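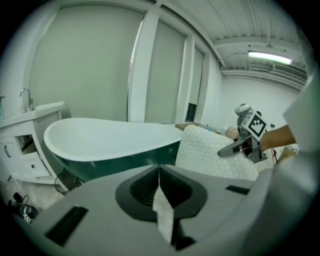 **Foro Técnico de Planta › Automatización › Demostración con pinzas manuales en sala de baños: horas, tarifas y quién hace qué**

**grifo_norte** – 8:40

Abro hilo porque en enero cambió la organización del trabajo en mi centro y quiero contrastar con gente que haya pasado por lo mismo.

Situación. Cundasano, equipamiento de baño. Hasta diciembre el equipo de sala hacía montaje de ambientes, reposición, limpieza y atención. Ahora una parte del turno se dedica a grabar tareas con pinza manual para Skumel, que entrena con eso el control de un manipulador móvil. Tareas: abrir y cerrar cajón, abrir puerta de mueble bajo, recoger objetos pequeños de encimera, accionar grifo, pasar paño por el borde de la bañera. Dos operarios por puesto, cada uno con su pinza.

El objetivo que nos han puesto es de 40 episodios válidos por persona y turno. Un episodio es válido si la tarea se completa, el seguimiento no se pierde y la pinza no golpea nada. La semana pasada el centro entregó 316, de los cuales rechazaron una parte que todavía no nos han desglosado.

Preguntas:

1. ¿Os han reclasificado el puesto o seguís con la categoría anterior?
2. ¿Cómo computáis los episodios rechazados, dentro o fuera del objetivo?
3. ¿Alguien tiene límite de tiempo continuo con la pinza en la mano?

---

**torque_seco** – 9:05

Respondo por orden, desde un almacén de recambios con un sistema parecido, de otro proveedor (Ludura).

1. Misma categoría. Se añadió un complemento de puesto, fijo, sin relación con el número de episodios. Insistid en que sea fijo. Con variable por episodio la gente acelera el movimiento y los datos salen peor; lo vimos en el primer mes.
2. Fuera del objetivo si el rechazo es por error del operario, dentro si es por fallo de seguimiento. Para eso hace falta que el informe separe las causas. Si no lo separa, no firméis el recuento.
3. Bloques de media hora con cambio de tarea. La carga está en la muñeca y en el antebrazo, sobre todo cuando hay que mantener la pinza extendida en horizontal.

---

**Mampara77** – 9:31

Discrepo con el punto 1. Un complemento fijo da por hecho que la tarea es accesoria. Si ocupa la mitad de la jornada es un puesto distinto y debería tener ficha propia: funciones, formación, evaluación de riesgos. Nosotros aceptamos el complemento «provisional» y lleva ya más de un año siendo provisional.

---

**torque_seco** – 9:38

Depende del porcentaje. En mi caso no llega a un cuarto del turno. Con la mitad estoy de acuerdo contigo.

---

**grifo_norte** – 9:52

Nosotros estamos cerca de la mitad. Tomo nota de la ficha.

Añado un dato sobre el entorno, que puede influir en los rechazos. La sala tiene ventanales con estores y fluorescente en techo. Con el estor subido a media mañana el seguimiento se pierde con más frecuencia, sobre todo en bañeras con interior blanco brillante. Con los estores bajados mejora.

---

**kp_derivativo** – 10:14

Es lo esperable. Superficie blanca brillante, poca textura, pocos puntos característicos que seguir. Si además el encuadre lo ocupa casi todo la pared interior de la bañera, el estimador de pose se queda sin referencias.

Medidas por orden de coste:

- Empezar el episodio mirando a una zona con textura y aproximarse despacio.
- Fijar los estores en una posición y no tocarlos durante la sesión.
- Evitar giros rápidos de muñeca al final del recorrido del cajón.
- Revisar que el marcador de la pinza esté plano, limpio y bien sujeto. Uno con la esquina levantada introduce un error de orientación que no se ve a simple vista.

Lo del marcador se descuida mucho. Verificación al inicio del turno y después de cada golpe.

---

**Mampara77** – 10:20

Y esa verificación, ¿quién la hace y en qué tiempo? En mi centro se añadió a la lista del operario sin restar nada. Es mantenimiento. Antes lo hacía el técnico.

---

**kp_derivativo** – 10:27

Son dos minutos por pinza. No lo llamaría mantenimiento.

---

**Mampara77** – 10:33

Dos minutos por pinza, más cables, más baterías, más subir los ficheros al final. Sumadlo. A nosotros nos salía media hora al día que no figuraba en ningún sitio.

---

**grifo_norte** – 10:49

Confirmo lo de la preparación. El orden que seguimos ahora es: comprobar carga, comprobar espacio libre en memoria, revisar marcador, recolocar el ambiente según la ficha de tarea, grabar la secuencia de calibración, empezar. Al cerrar, descarga y etiquetado. Nada de eso cuenta como episodio.

El cableado también es un asunto pendiente. Si se deja en el suelo junto a los muebles, el compañero que trabaja de lado no lo ve. Hemos pedido canaleta y regleta en pared.

---

**sellador_ms** – 11:16

Aporto la otra parte, porque aquí se habla solo de la captura. En mi centro el manipulador (Mäkelä, base con ruedas y un brazo) lleva unos 700 ciclos de cajón en servicio. Qué ha cambiado para la plantilla:

- La limpieza de muebles expuestos la hace la máquina fuera de horario. La bañera exenta no, el brazo no llega bien al fondo.
- El primer turno dedica un rato a corregir lo que ha quedado mal: cajones a medio cerrar, frascos desplazados, algún paño en el suelo.
- No se ha despedido a nadie. Tampoco se ha cubierto una baja por jubilación. Cada cual que lo interprete.
- El trabajo de corrección es más monótono que el original. Esto lo dice toda la plantilla, también los que estaban a favor.

---

**torque_seco** – 11:29

Lo de la jubilación no cubierta es el dato relevante. Conviene pedir por escrito la previsión de plantilla a un año antes de ampliar las horas de captura. Después ya no hay nada que negociar, los datos están entregados.

---

**kp_derivativo** – 11:41

Eso es exagerar el valor de los datos de un centro. Los modelos se vuelven a entrenar con cada mueble nuevo, cada tirador y cada guía de cajón. Un tirador fino y uno de uñero son agarres distintos. La captura no se termina en un trimestre.

---

**torque_seco** – 11:50

Puede. Pero el próximo lote se puede grabar en otro centro con otra gente. La posición negociadora la tiene quien todavía no ha entregado.

---

**sellador_ms** – 12:07

En eso le doy la razón a torque_seco. Con nosotros el segundo lote se grabó fuera, en un almacén con muebles iguales.

---

**grifo_norte** – 12:35

Resumen de lo que voy a llevar a la reunión con la empresa:

1. Ficha de puesto propia a partir de cierto porcentaje de jornada (propondré un tercio).
2. Preparación y cierre computados como tiempo de tarea.
3. Informe de rechazos con causa.
4. Bloques de media hora y alternancia de mano donde la tarea lo permita.
5. Previsión de plantilla por escrito.

Sobre el punto 4: la pinza se puede usar con la izquierda, pero Skumel nos pidió que no mezcláramos manos en un mismo lote. ¿Alguien lo ha resuelto?

---

**kp_derivativo** – 12:48

Lotes separados por mano y etiqueta en los metadatos. No hay motivo técnico para prohibirlo, solo les complica el filtrado. Pedid el campo en la ficha de tarea.

---

**Mampara77** – 13:02

Añade un sexto punto: qué pasa con las grabaciones en las que sale el compañero. Trabajando dos por puesto es fácil que entren el brazo o la mano del otro, y en alguna toma la cara. En nuestro caso se acordó difuminado antes de la entrega y derecho a retirar el episodio sin que reste del objetivo.

---

**grifo_norte** – 13:10

Añadido. Cuando tenga respuesta la pongo en este hilo.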